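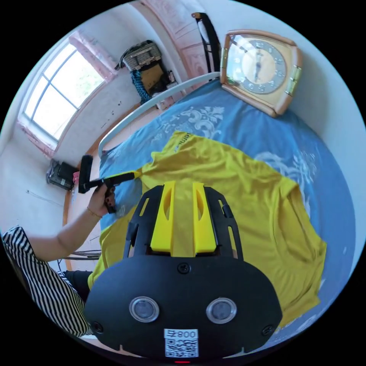
Skasska is a hand-held gripper for recording household chores, sold by Stundmont as a single unit or as a pair. The operator holds the tool and does the job with it, and the recording is later used to train a robot arm fitted with the same fingers. This page shows the tool at work on laundry, in an ordinary bedroom with the window light left as it was. The two yellow finger pads are pressing on a T-shirt spread over a blue bedsheet, and the operator's other hand is free to hold a roller brush at the edge of the shirt. Thin cloth on top of other cloth is one of the harder jobs for any gripper, and customers ask us about it more than anything else.

Finger pads
The pads are bright yellow on every unit we ship. They stand out well against dark sheets and less well against a yellow shirt, so we also stock them in gray. A spare set comes in the case. Changing them takes a small screwdriver and a few minutes.

Front face
Two round windows sit side by side above the label. Wipe them with a dry cloth before each session. Lint collects there when you work with towels or fleece.

Label
Each unit has its own number and a QR code. The one at work here is 008. Please quote the number when you write to us about repairs or a replacement part.

Working with one tool or two
Most laundry jobs can be done with one Skasska and a bare hand. Folding large items such as duvet covers goes better with the pair. Kolbrún Ragnarsson, who runs our training days at Pelside, suggests starting with T-shirts and hand towels and leaving fitted sheets until the second day.

Sessions and storage
We plan sessions of 100 recordings and then stop for a break. The memory card supplied holds 1,000 short recordings. Copy them to a computer with the Zoëga desktop program, which comes with the tool and runs on Windows and Linux. A Mac version is due in July.

Rental
Single unit: 159 per week
Pair: 200 per week
Prices are in euros and include the carrying case, charger and spare pads. Return shipping is paid by the customer. To reserve a unit, use the contact form and tell us which chores you want to record.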